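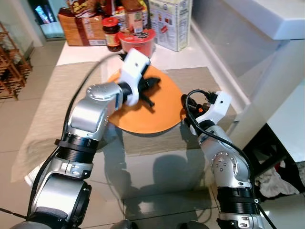 4. Guiding the arms by hand

Switch the Mulier to Follow and give the arms a moment to go soft. Take hold just behind each gripper, never by the fingers, and bring the left one in until its fingers rest against the board. Keep the right one close by, and go as slowly as you like (it copies your pace, hurry and all!).

5. Press Record and show the same move 3 times. Small wobbles are fine.

Caution: Keep the cables clear of the elbow joints while you guide.

6. Now have a look through the wrist view before you close the fingers. You want the parcel sitting nicely between the two tips, with a bit of room either side.
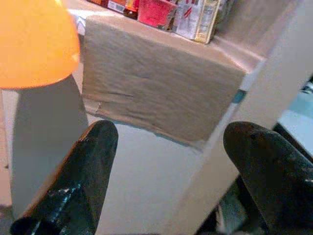

Wrist view: fingers open, paper-wrapped box between the tips.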